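Mão contra garra, segunda rodada

Escrevendo correndo porque daqui a pouco tenho que devolver a bancada. Desde segunda estou comparando a mão de cinco dedos da Votley com a garra paralela da Brindow, a mesma que usei no post de outubro. Muita gente pediu números, então vão os números, mas leiam o resto também.

Primeiro a parte chata: controlador. O Bachmann que estava no armário não conversou com a mão de jeito nenhum. Perdi uma manhã inteira. A Sheyla Huanca trocou a taxa do barramento, nada. Trocou o cabo, nada. Acabamos no Wolereo, que é mais lento pra subir mas pelo menos enxerga todos os dedos. Firmware 716, pra quem for tentar. O anterior trava quando dois dedos fecham ao mesmo tempo.

A tarefa: pegar um objeto da mesa, levar até o meio, soltar. Objetos comuns, de escritório e de cozinha. Nada de cubinho de espuma de laboratório, que com cubinho tudo funciona. O que mais me interessava era a caneta. Fina, leve, rola.

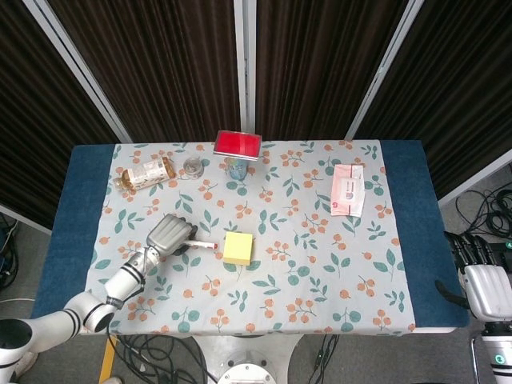 Mão esquerda com a caneta, ponta vermelha virada pro bloquinho amarelo.

Com a garra Brindow a caneta é quase trivial: fecha, segurou. Só que segura num ponto só e ela gira. Se você quer a ponta virada pra um lado específico, boa sorte. Já a mão da Votley envolve, os dedos curvam, e a orientação fica. Demora mais. Bem mais. Às vezes o indicador chega antes do polegar e empurra a caneta pra longe, ai tem que recomeçar.

Resultado com a caneta: 70 tentativas com cada uma. A mão acertou 37. A garra pegou quase sempre, mas se eu conto só as vezes em que a ponta ficou pro lado certo, perde feio. Depende do que você chama de acertar, né.

Garrafa deitada: a garra não abre o suficiente, fim. A mão pega, mas tem que vir por cima e com o punho bem girado. Copo de plástico é o contrário, a mão aperta demais e deforma, e a garra com limite de força vai bem. Pacotinho mole eu nem terminei de testar, os dois são ruins até agora. Caixa chata também não, falta achar um ângulo de aproximação decente.

Câmera: deixei a da cabeça e pronto. Toalha estampada atrapalha a segmentação, principalmente com objeto pequeno em cima de folha ou frutinha. Tentei limiar fixo, ruim. O Clifford Sutherland sugeriu exposição travada em 2000 microssegundos e melhorou bastante, só que ficou escuro no fundo da mesa. Ainda mexendo nisso.

Pra quem pergunta qual comprar: se é só pegar e largar, garra. Se precisa apontar, escrever, usar a coisa depois de pegar, a mão, com paciencia. Falta ver o desgaste dos tendões, o do anelar já está com uma folga que não me agrada.

Na próxima, o pacotinho e a caixa. E os logs, que prometi e ainda não subi.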